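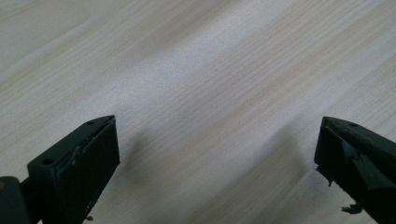
Search this site Go

Last updated: Saturday, 7.40 am

Gustholm joinery shop moves table wiping and part sorting to trained machines

The furniture maker Drodasbridge has begun handing part of the bench work at its Gustholm site to robot arms, starting with the sorting of small fittings and the clearing of worktops between orders. The change affects the packing hall first. The assembly benches will follow if the packing hall meets its targets.

The arms are supplied by Lulico and learn from recordings of people doing the same job. Packing staff pick up a hand-held gripper with two black fingers, carry out the task as they would by hand, and put the gripper down when the task is done. A camera on the tool records each attempt. The recordings are sent to Lulico overnight and used to train the control software for the arms.

Drodasbridge set a target of 2000 usable recordings before any arm would be switched on in normal hours. The packing hall has so far produced 903. Recordings are rejected if the fingers leave the view, if the part is dropped, or if the operator steadies it with the free hand. The last of these has been the most common fault. Packers are used to working with both hands, and several said they had to put the free hand in a pocket to stop themselves.

Two members of staff are assigned to recording on each shift. They are taken off the packing rota for that time and paid at the bench rate, which is higher than the packing rate. The difference was agreed before the work started and will stay in place until the recording stage ends.

"It is slow work and it should be paid as skilled work," said Trinidad Aravena, who leads the day shift in the packing hall. "You do the same pick forty times and each one has to be clean. People come off it more tired than they do from packing."

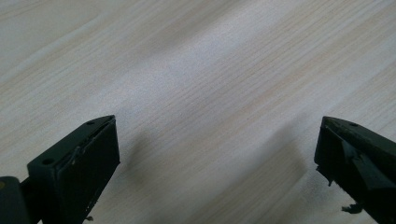
Bench surfaces have turned out to matter more than the company expected. The first recordings were made on the hall's old steel tables, where strip lights left hard reflections and small screws were difficult to pick out. Recording was moved to pale tops with a wood grain, which show dark parts clearly and throw back a softer light. The arms will work on the same type of top, and the steel tables are to be sold.

A recording session begins with the bench clear. The operator holds the open gripper over the surface for a short spell, and the part is then put down in a position read from a printed list. The list changes the position and angle each time so that the software does not learn to expect a part in one place. Staff asked for the list to be read aloud by a colleague, as turning pages while wearing the wrist strap proved awkward. That request was granted.

Wear on the tools is logged at the end of each shift. The inner faces of the gripper fingers carry a covering that gives grip on smooth fittings, and it suffers most on the finger that takes the load when a part is dragged. A torn covering alters how a part sits between the fingers. Under the present rule a tool may stay in use with a damaged edge as long as it passes a holding test with a hinge plate at the start of the shift. Atif Siddiqui, the maintenance fitter who wrote the rule, wants it tightened.

"The test tells you it holds a hinge plate," Siddiqui said. "It tells you nothing about a dowel. I would change the covering on a fixed count and stop arguing over each one."

A fixed count would raise the cost of coverings, and Drodasbridge has not said whether it will accept the proposal. Siddiqui has in the meantime added a dowel to the test on his own shift. Results from the two tests are being kept in separate columns of the log.

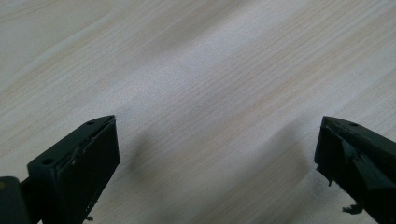
The effect on jobs has been set out in a letter to staff. No post in the packing hall will be cut during the recording stage or in the first year of running. Two sorting posts that fall vacant through retirement will not be filled. Staff now on sorting will be offered training in setting up and checking the arms, which covers restarting after a stop, changing finger coverings and recognising a failed pick. The course runs in working hours at the Gustholm site.

Some packers have raised the matter of what happens to the recordings. The camera points down at the bench and does not take in faces, but hands and sleeves can appear, and the timing of each attempt shows how fast a person works. Under the agreement, recordings are stored under a session number and may not be used to judge output. Aravena said the day shift had asked for that in writing before anyone picked up a gripper.

Pace is the other open point. Sorting by hand lets staff slow down when a batch is poor and catch up later. Once the arms are running they will feed the packing line at a steady rate, and the people downstream will have to match it or stop it. Drodasbridge has agreed to fit a pause control at each packing position. The pauses will be counted by station for maintenance purposes, and staff representatives want that count kept away from line managers.

A similar system has been in use at the Yáñez fittings works, which supplies Drodasbridge with hinges and brackets. Three packers from Gustholm visited the works in February. They reported that the arms there coped well with brackets and badly with anything bagged, and that one person was needed full time to clear stopped picks. Drodasbridge has since removed bagged fittings from the first stage. They will go on being sorted by hand on the night shift.

Recording continues on both shifts. The first arm is to be installed at the loading end of the hall, behind a fixed guard, and will run on brackets only until the maintenance team has signed it off.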